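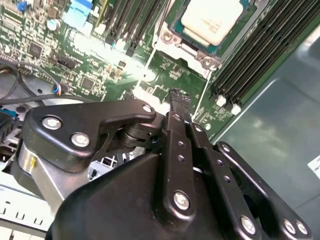 *Inside the server, with the green motherboard at the top.*

I bought the Cluser cabinet in October, after 2 years of keeping our server on a shelf in the hall cupboard next to the hoover and the wellingtons. It's a plain, squat thing from Jernville, black with a vented door, and it came flat-packed in a box I could only just drag over the step.

Putting it together took me most of a wet Saturday. The instructions are drawings only, and rather small drawings at that, but the holes line up and all the screws went in by hand first, which I can't say for the wardrobe upstairs! My one grumble is with the side panels. They look identical until you try to hang the door, and then you find you've got them the wrong way round and have to go back 6 steps.

It has been a lovely thing to live with – solid, tidy and much quieter than I'd hoped, with the door shut. The shelf slides out far enough to get the lid off the server without lifting anything, and my back is very grateful for that. The castors are a bit mean, mind you, and they stick on our rug. I swapped them for a bigger set from Pap and it now glides along like a tea trolley.

The cable slot at the back could do with a brush strip to keep the dust out. I made do with a bit of draught excluder.

I'd buy it again, and I've already told my sister to get one for her place in Flekosthorpe, if she can find somewhere to put it.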